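3.2 Door storage in small refrigerators

Small refrigerators are often the only cold storage in shared offices and rented rooms, and the door takes a large share of what people keep in them. In the Lormont survey we logged 2,124 items across 281 refrigerators. Each refrigerator was visited twice, and on both visits the position of every drink container was noted before anyone touched it. Soledad Salinas did the coding and Océane Landry checked it against the photographs.

We sorted door items by container type (can, bottle, carton, other) and by posture. Posture had 3 values: upright, leaning and lying. A container was coded as leaning when its base was not flat on the shelf, or when it was visibly out of line with the door panel. Lying was used only for containers resting on their side. When a label could not be read, the color of the container was entered instead – this was common with cans turned to the back.

Cans caused most of the disagreement between coders. They are short compared with the space between shelves, and people put them in wherever there is room. Bottles are usually placed toward one end of the lower shelf, where the space is taller. All 3 postures can be found within a single door, as in Figure 2, where the upper shelf has a blue-and-white can and a red can leaning slightly, and the lower section has a can on its side between a white bottle with a red cap and a yellow bottle.

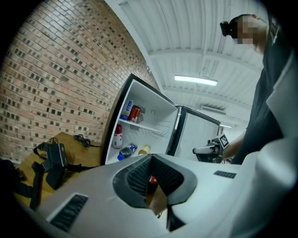 Figure 2. Open refrigerator door with cans and bottles on two levels.

3.3 Sorting rules

Items were assigned to a shelf by the surface that carried them. An item that reached past the next shelf up was still counted once, on the lower one. Hooks, clips and vents on the inner panel were left out of the item count but noted on the Clustport form, as they reduce the usable width of the door. Containers inside the main compartment were coded separately and are reported in Section 4. Two refrigerators whose doors could not be opened fully were kept in the sample, with the door angle entered as a remark.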